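Ensuite fan vents into the roof space – worth ducting outside?

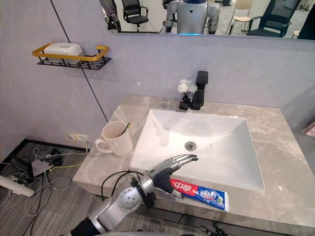 **Müzeyyen Toprak**
Member, Drevard

We bought our unit in September and I've just found out the ensuite fan blows straight into the roof cavity. There's no window in there. The mirror takes ages to clear and I've wiped mould off the ceiling twice. Casado quoted me $1,440 to run a duct through the roof and fit a new fan. Is that fair, or will a bigger fan do the job on its own?
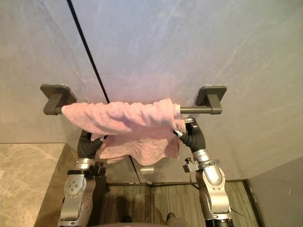
## Selim Taşdemir

A bigger fan will just push more damp air into the roof. Get it ducted. We had ours done on a tiled roof and the ducting was the easy bit – most of the labour went on the roof cowl and flashing.

Ask what size duct they've allowed for. A lot of cheap fans come with a 100 mm outlet and they struggle on a long run.

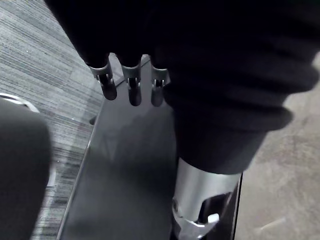
Keep the run short and straight, and insulate it if your roof gets cold in winter, or you'll get condensation dripping back through the grille. Also look at the gap under the door. The fan can't pull air out if none is coming in. Ours was tight on the carpet and we had to trim it.

If you're in a strata building, get approval before anyone cuts the roof. It's probably common property.

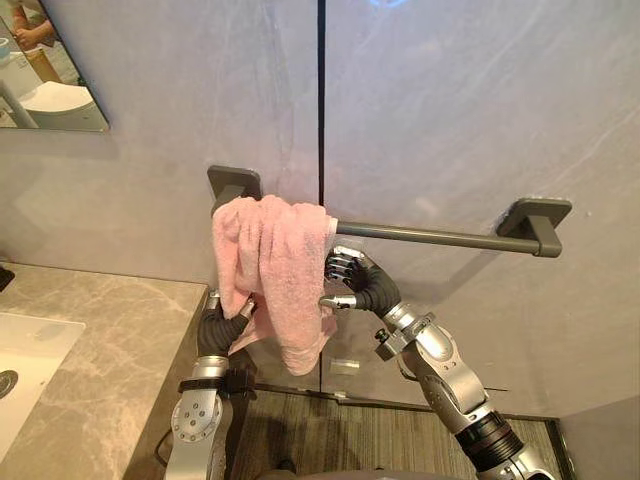
**wetherill77**

Agree on strata, ours took months. I paid less than that but it was a tin roof and a while ago. Get a second quote. And ask for a run-on timer, they're cheap.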